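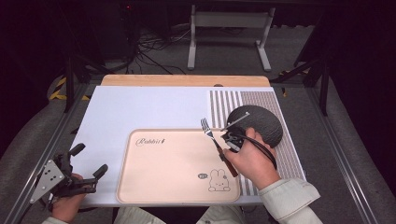
Why I went back to college at 55

7 December 2022

I've been meaning to write this one for ages, and now the first term is nearly over, so I'd better get on with it before I forget what September felt like!

For those who are new, I spent most of my working life in the accounts office at Wadholm, which I liked well enough (good people, terrible coffee). Then in May they moved the whole department to another town and I took the money. I was 55, the dog was delighted to have me home, and by the second week I was reorganising the airing cupboard for fun. Something had to be done.

What I kept coming back to was speech therapy. My youngest hardly spoke until he was nearly four, and the woman who worked with him changed everything for our family. I used to sit in on his sessions and think, I'd love to do that. I'm not training as a full therapist, that's a degree and several years, but the Undholm college runs a course for therapy assistants and you can do it part time. The fees came to £3,350, and I went quite pale when I saw it written down.

There are 11 of us in the group. I'm the oldest by a long way, though one of the others has grandchildren too, so we sit together and share a flask. The anatomy unit nearly finished me off. I had little cards stuck up all over the kitchen with the parts of the larynx on them, and my husband can now say "arytenoid" better than I can.

Placement has been the best bit. I'm at a small clinic on the Weerasinghe Road side of town, three mornings a week, mostly with under-fives. I mainly set things out, take notes and play alongside the children while the therapist does the clever stuff. I came home after the first morning and slept for two hours on the sofa with my coat on.

I've got an essay on listening skills due before Christmas and I haven't started it (don't tell my tutor). If any of you have done something like this later in life, do leave me a comment, I'd love to know how you fitted the reading in.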